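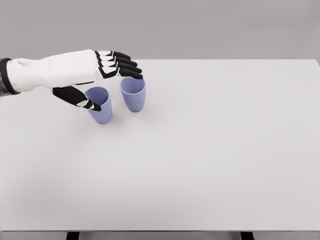 Week four is our week on the cold open, those first few minutes of a television drama before the titles come up, and I hope you all had time to watch the pilot of Hovland before sitting down with these notes. A cold open has to give us a place and a worry, and it has to do so quickly, with very few things to look at. Think how little a writer needs – a plain white tabletop, two lavender-blue cups, a hand hovering over them – and already we want to know who is coming to the table. Keep that in mind when you draft your own, as most first drafts I read have far too much furniture in them.

Now, Hovland. The opening runs 184 seconds, and Trygve Forsberg, who wrote it, gives his lead only one line in all that time. I must have watched it a dozen times and I still lean forward when she puts the phone down! Compare it with the opening of Zositz, which is 390 seconds long and nearly all talk. I'm fond of Zositz, I really am, but by the time the titles arrive I have met six people and could name maybe two of them.

A word on season finales, which we didn't get to last time. The last scene of Ellari leaves the brother's letter unopened, and several of you felt cheated by that. Fair enough. Go back to the pilot, though, and look at how the first letter is handled, then tell me if you still feel the same way.

For next week: read the Avis script, scenes one to five, and write a cold open of your own, two pages at most. Bring a printed copy, please – my eyes will thank you.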